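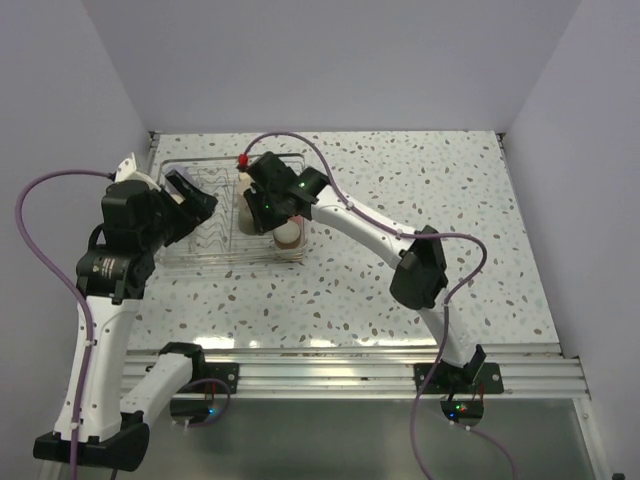
Felex wire dish rack, three months in

Short version: good rack, buy it if you hand wash and you're OK with an open bottom. Longer version while the kettle boils.

Got mine in July from the kitchen place in Cerstead. Paid $25, they had it at 10 off the week before and I missed it, still annoyed. Old rack was a plastic thing from a brand called Brusitance that went gray and slimy in the corners no matter what I did. Wanted metal. Wanted something you can see through so the gunk has no place to hide.

What you get: rectangle, rounded corners, shiny silver wire all over. Wavy wire dividers inside for the plates. One holder for the corner. That's it. No tray! Box doesn't make that very clear, so check before you toss your old one. I put a folded towel under mine for the first week and then bought a drip mat. Add that to the price.

Plates – great. The wavy dividers are the best part. A plate drops in and stays put, and the curves are soft enough that you don't chip the edge if you're rushing, and I'm always rushing. Dinner plates stand up fine. Small side plates lean a bit. Saucers fall over, I just lay them flat on top of whatever.

Bowls, so-so. Deep cereal bowls take up two slots each and sit at a funny angle, water pools in the foot ring. Same on every rack I ever owned so I'm not taking a star off for it.

Tall stuff goes on the open side, away from the dividers. I lay bottles and tall cups down front to back there and they don't roll much. Stood up they get tippy on the wires. If you have a lot of skinny stemmed glasses I'd look at something else.

Corner holder is ok. Fits a small jar, or the brush and a couple spoons. Forks for a family of five, no way. I'd have paid a few bucks more for a bigger one.

Cleaning: easy. Once a week in the sink with hot water and a squirt of soap, old toothbrush where the wires cross. The closely spaced wires along the front take the longest, crumbs get stuck in there and then dry on. Two minutes maybe.

Rust – none so far. My last metal one (a Gilbert, cheaper, thinner wire) had orange spots on the bottom in 12 weeks flat so I've been checkng. We have hard water and I do see white spots on the wires. Vinegar takes them off.

Scratches. I was worried about the counter, the feet looked kinda hard. Nothing yet but I lift it, I don't drag it. Speckled counters hide a lot anyway lol.

Size is where people will get mad. Read the measurements, dont go by the picture on the box. It holds one dinner's worth for us and then I have to dry and put away before the pots. If you cook big, get the larger model, number 439 on the box I think, the store had both.

Oh and it does rattle a bit when you drop a pan in. Night owls with thin walls, be warned.

Pros: sturdy, plates stay put, easy to wipe down, looks clean
Cons: no tray, small corner holder, rattly

4 out of 5. Would be a 5 with a tray. Will update if it rusts.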